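Automation in Everyday Work
Notes for Week 3: Can a machine clear the table yet?

Welcome back, everybody, and thank you for the lively talk last time about dishwashers (I still say they count as robots, and I know half the room disagrees). This week we leave the machines that do one job inside a closed box and turn to the ones that reach out and handle our things.

Before class, please read the Mosholm chapter on grasping, all 25 pages of it if you can manage, and skim the Van der Linden survey. The survey is dry in places – bring tea – but the table of failed grasps is worth your time.

Think about what you do when you tidy up after breakfast. You pick up a mug by its handle, or its rim, or with two fingers inside it if you're in a hurry, and you never stop to plan. A robot arm has to settle where the mug is, which way the handle points, and how hard to squeeze, and then do it all over again for the next item.

Two arms, a dark blue mug, something mint green and a bit of floral pattern:
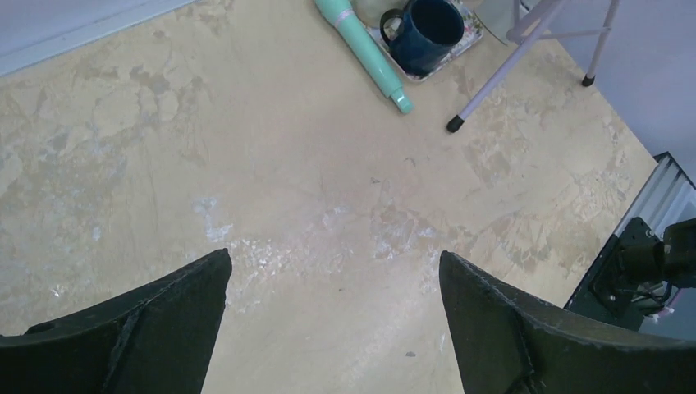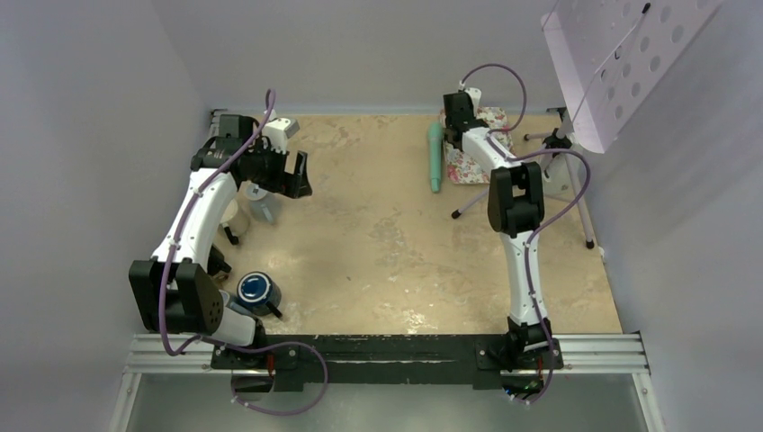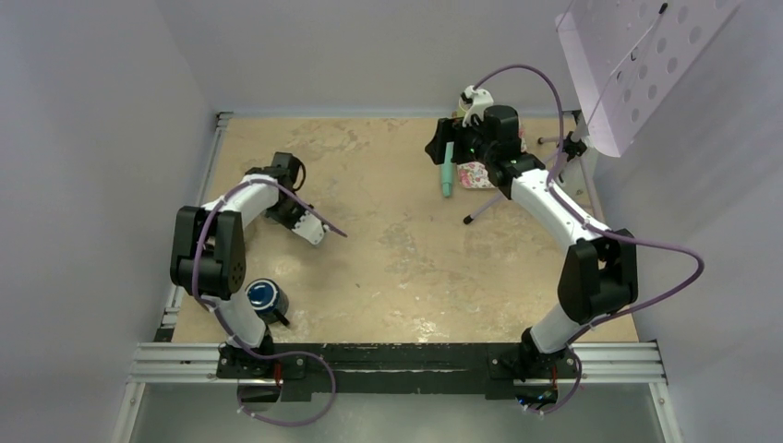 So, can they do chores? My own answer is "some of them, slowly, with a person close by." The Wakeck trial we'll go over in class logged 2548 attempts at simple kitchen pickups, and I'd like you to come ready to argue over what should count as a success. If the cup gets to the shelf but takes four minutes, would you pay for that? Would a shop floor manager at a place like Lodis, where the same part comes down the line all day long, give the same answer as a tired parent?

Cloth is a whole other story, and we'll save towels and laundry for March.

To hand in: a list of the hand movements you use in one small chore at home, plus 2 paragraphs on which of them you'd trust to a machine. Sketches are very welcome!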